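Jimovwood Shared Workshop
Tabletop Arm Build: Progress Report to the Parnex Small Projects Fund
Covering the second quarter of the grant, through March

Where we are

The arm moves! When we last wrote, it was a base, two joints and a box of printed parts on the back bench at Jimovwood. It now has all its joints, a working gripper and a controller that starts up without anyone holding a wire in place. The first full reach across the bench happened at 9:40 in the evening, and there was a fair amount of shouting.

The bigger news is on the software side. We now have a simulated bench, which we call Coman, where we can practice a task before trying it on the real arm. You asked in your last letter how we planned to keep members from breaking parts while they learn, and Coman is most of the answer. A beginner can drive the arm into the table all night in there and we don't have to reprint a finger.

Work done this quarter

We replaced the shoulder bearing, which had a wobble we could feel by hand. The new one is a size larger, so the bracket had to be redrawn, and that took two weekends we hadn't planned on.

The gripper fingers are on their third version. The first two were too stiff and slid off anything curved. The current pair has a softer pad glued in and holds a mug by the handle, which was our test for this quarter.

In Coman we ran 889 practice attempts at one job: pick up an object and set it down at a marked spot. Of these, 678 finished with the object where it should be. Most of the misses were on things with handles or thin stems, where the planner picked a grip point in empty air. We have a fix half written and we're really looking forward to seeing what it does to that number.

We also began building up mixed scenes for the simulator, with household things of very different shapes and finishes sharing one white table. Shiny surfaces and leafy shapes are both in there on purpose, and so is an open box big enough to run past the top of the view. Sixteen members have now had a turn at the controls in Coman, several of whom had never written a line of code.

Money

We spent $309 this quarter, on the bearing, two replacement motors, pad material and filament. The Vomeo depth camera is not in that figure. It is on order and will show up in the next report. We are inside the budget and not asking for any changes.

Problems

The wrist motor gets hot after a long session, so we stop and let it rest. A small heat sink may be enough, otherwise we will need a different motor. The workshop's one good computer is also shared with the laser cutter, and booking it has been a nuisance for everybody.

Next quarter

Mount and calibrate the camera. Finish the grip point fix and rerun the same job in Coman. Then try it on the real bench, starting with light, unbreakable things. We'd love to have someone from Parnex come by and drive the arm once the camera is in.

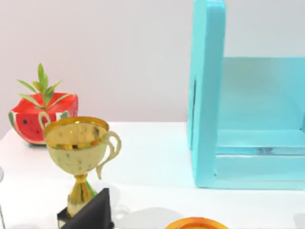 A mixed scene in Coman: trophy cup, watermelon planter and turquoise open box.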